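Folding Table and Laundry Corner Inspection, Fumton House
Walked June 18, 2018 by Omid Mousavi, with comments added wherever he felt a box to tick was not enough

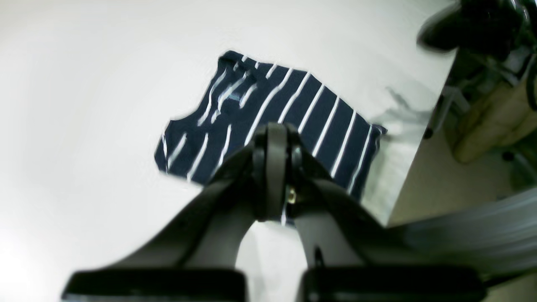

Before you start

Bring a flashlight, a damp cloth, a pencil and the old checklist. Mark each line OK, FIX or ASK. ASK means you don't know, and there's no shame in it. Last time the whole second page was marked OK in one long stroke of the pen, including the line for the gas dryer. We don't have a gas dryer. We have never had a gas dryer. That line has been taken out, along with my faith in the second page.

Section 1. The folding table

1.1 Top is clean, with no grit, ink or old detergent.
OK.
Comment: White tabletops are wonderful for showing dirt and terrible for my mood. Wipe it down before the first load comes out. Somebody has been using spray bleach for this, and then somebody's dark shirts have been coming away from the table with pale spots, and then somebody has been writing notes to me about the dryers. Plain water and a drop of dish soap, please.

1.2 Edges are smooth all the way along. Run the cloth over them and see if it catches.
FIX.
Comment: Caught twice on the wall side. Knits suffer most from this. One snag and you own a shirt with a drawstring. I have sanded the worst spot and put tape over it, and Younes Shawky has promised a proper edge strip in July. I have written July down here so that we can both look at it.

1.3 Table does not rock.
OK.
Comment: It rocked in the spring. The folded cardboard under the leg was doing a fine job until it got wet. There is now a rubber foot. Please don't bring back the cardboard for old times' sake.

1.4 Legs and locking bars are tight.
OK, after a quarter turn on the back left.

1.5 Nothing on the table that weighs more than laundry.
FIX.
Comment: The Fesavholm table is rated for 100 pounds, spread evenly. It says so on the sticker underneath, where I admit very few of you spend your time. A grown adult sitting on one end while waiting for the spin cycle is not spread evenly. There's a bench, three steps away. It has a cushion.

1.6 Garments are not left lying on the table.
FIX.
Comment: One navy top with thin white stripes, small, lying out flat on the table. It's a bit crumpled and the stripes have gone wavy at one end, but there is nothing there a minute of attention wouldn't cure. It may be a child's or it may belong to a small adult with good taste. If you are missing it, you know what it looks like. The rule is the same as for everything else: fold it, hang it or take it with you. See Section 4 for what becomes of things that are none of these.

Section 2. Floor and walkway

2.1 Floor is dry along the machines.
OK.

2.2 Floor is dry by the sink.
FIX.
Comment: Puddle the size of a dinner plate. I dried it, had a coffee, came back, and there it was again, so I'm calling it a leak. Bucket is in place under the trap. Do not empty the bucket into the same sink. I watched a man do this last year and it was like a nature film.

2.3 Walkway is clear from door to table.
FIX.
Comment: Two baskets and a drying rack. The rack was folded, to be fair, and leaning on the wall at exactly the angle needed to come down on someone's shin. Racks go on the hooks. The hooks are the large metal things that look like hooks.

2.4 Anti-slip mat lies flat, corners down.
OK.
Comment: One corner has ideas. Watch it.

2.5 Nothing dropped behind or beside the table.
FIX.
Comment: Got down with the flashlight. Four socks, a dryer sheet, a library card and a clothespin. The library card has gone back to the library, which was more pleased about it than I expected. Clothes slide off a smooth top very easily, especially anything light left near the edge, so push your pile to the middle before you turn around to chat.

Section 3. Machines, heat and power

3.1 Lint screens empty on all dryers.
FIX.
Comment: Number 2 had a full sweater in it. This is the one item on the list I have no jokes about. Lint burns. Clean the screen after every load, with your hand, and put what you find in the bin with the lid. If the screen is already full when you get there, clean it anyway and feel superior.

3.2 Vent hose attached, no kinks, outside flap moves freely.
OK.
Comment: Went outside and held a hand to the flap with number 1 running. Good strong air. A neighbor waved, so I waved back with the other one.

3.3 Washer hoses show no bulges or cracks.
ASK.
Comment: The cold hose on the Rundton machine has a soft place near the tap end. It may have always had one. I don't remember it and neither does Younes, so it's going on the list for the plumber along with the sink.

3.4 Iron is off, unplugged and standing on its heel.
FIX.
Comment: Off, yes. Standing, yes. Plugged in, also yes. Two out of three is a fine score in most sports. Pull the plug by the plug.

3.5 Ironing is done on the board and not on the folding table.
FIX.
Comment: There's a faint smell of hot towel about this one. Somebody has been putting a bath towel on the table and ironing on top of it. I understand the appeal – the board squeaks and it comes up too high for half the building. I've oiled it. The height lever is underneath, on the right. Squeeze it and lower the thing before you give up on it.

3.6 Extension cords: none.
OK.
Comment: I took it away. It's in my office. You may visit it.

3.7 Outlet by the sink trips when tested, then resets.
OK.

Section 4. Lost, left and unclaimed

4.1 Left items are moved from table to shelf at closing.
FIX.
Comment: The shelf is the Vlachopoulos unit with the green label. We had agreed that whoever locks up clears the table. What happens in practice is that whoever locks up looks at the table, sees that the clothes aren't theirs, and respects the privacy of the clothes. Please respect it a little less. Fold what's there and put it on the shelf.

4.2 Left items are dry before they go on the shelf.
ASK.
Comment: Feel the seams and the cuffs, and the collar if it has one. A thing can seem dry in the middle and still be damp where the cloth is doubled. A damp item goes on the rack overnight, on the hooks, as discussed.

4.3 Shelf cleared once a month.
OK.
Comment: Done. Everything past its month went to the donation box, apart from one glove I couldn't bring myself to donate. If you believe you've lost something good, ask before July, when the next lot goes.

4.4 How to fold a small top so that it fits on the shelf.
Comment: This isn't an inspection item, but I was asked, and the list had room. Lay it face down. Smooth from the middle out with flat hands. Bring one side in to the center, then the other, then fold the bottom up to the neck. With stripes it's easier, as they'll tell you right away when you've gone crooked. If there are creases that won't smooth out, give it a shake by the shoulders and start over. Don't iron it on the table.

Section 5. Soap, sprays and the cabinet

5.1 All bottles have labels.
FIX.
Comment: One bottle of something blue in a water bottle. I poured it out, wearing gloves. If it was expensive, I'm sorry, and also please never do that again. Children come in here and they drink blue things.

5.2 Bleach and anything with ammonia are on separate shelves.
OK.

5.3 Cabinet latch closes and holds.
FIX.
Comment: Holds if you lift it a little and lean. A latch that needs coaching is not a latch. New one ordered.

5.4 Detergent pods out of reach.
OK.
Comment: Top shelf, in the tub with the twist lid. The shorter residents have complained that the pods are now out of their reach as well. There is a step stool behind the door and it has been inspected, see below.

5.5 Step stool sound, rubber feet present.
OK.

Summary of work

Edge strip on the folding table: Younes, July.
Sink trap and cold hose: plumber, as soon as he calls back. I have left a message and will leave another.
Cabinet latch: me, when it arrives.
Iron: unplugged, by me, with a note taped to it.
Striped top: moved to the shelf at closing if it's still out. Folded, by me, quite well.

Budget for all of the above is 300 dollars, of which the plumber will want most just for putting on his shoes.

Next walk-through is in July. Younes holds the flashlight and I write the comments, or the other way around if my knees haven't forgiven me for item 2.5.

Signed, Omid Mousavi
Read and mostly agreed, Younes Shawky. The cardboard under the leg was mine and I thought it worked very well.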